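**Dravside starts renting two-arm bench cell**

WERNONMONT, September - Dravside has put its bench cell up for rent. Two arms, one enclosure, a wood top, delivered on a pallet. Small shops only for now, says Priya Lyons, who runs rentals. Minimum term is 3 months. Price on request, which won't please everyone.

The pitch is soft goods. Socks, liners, straps, anything that flops. Rigid parts are fine too but Lyons says there are cheaper ways to move a box. Each arm gets its own gripper, and the controller comes from Mirix. Software updates are in the rent, travel for a service call isnt.

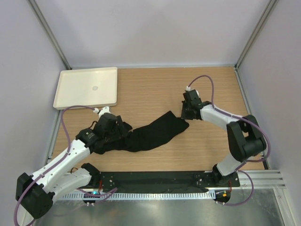 Vol. 2, No. 137

Black cloth on the bench, left gripper holding the bunched end, right one reaching for the other. Cream tray at the back for whatever comes next in the job. Dark fabric is what shops ask about most, according to Lyons.

Gerardo Vitale at Rinaldi, a hosiery finisher, has one on order. He wants it for pairing and laying flat, nights only. "If it does the boring half I'm happy," he said. His worry is changeover between sizes, and teh quote he got doesn't cover extra gripper fingers.

Runs on 110 volts, normal wall outlet. First units go out once the training slots are filled. Shops wanting one should call the Wernonmont office before noon.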